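Notebook entry, February
Tissue storage and cold chain, Parnari building
Entered by G. Ocampo; read by V. Lagman

The Skirkar freezer was defrosted on Friday and returned to service at 2:45 p.m. Contents were held in the Nerkness unit during the work. Both door logs were signed by J. Abella.

The inventory was reconciled against the receiving ledger. The ledger lists 1,263 packs received to date; 445 remain in storage. Two packs had labels that could not be read and were set aside for disposal under the usual procedure – they are not to be issued.

M. Marquez has asked that thaw times be written on the pack itself as well as on the sheet. This takes effect with the next delivery from Villanueva. Packs thawed overnight in the refrigerator are to be used the same day and may not be refrozen.

The alarm on the Nerkness unit sounded once during the transfer, with the door open. The probe was moved to the middle shelf and the alarm was reset. G. Panganiban will compare the probe with the reference thermometer and enter the readings on the next page.

Outstanding: new door gasket, freezer labels, second key for the ledger cabinet.
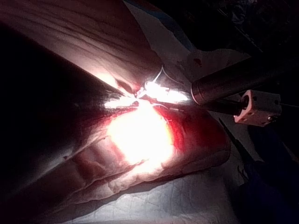
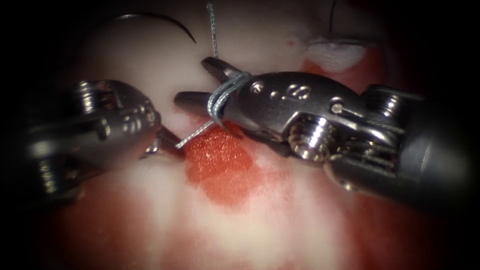
Tissue on a drape, first picture; suture thread and instruments, second picture.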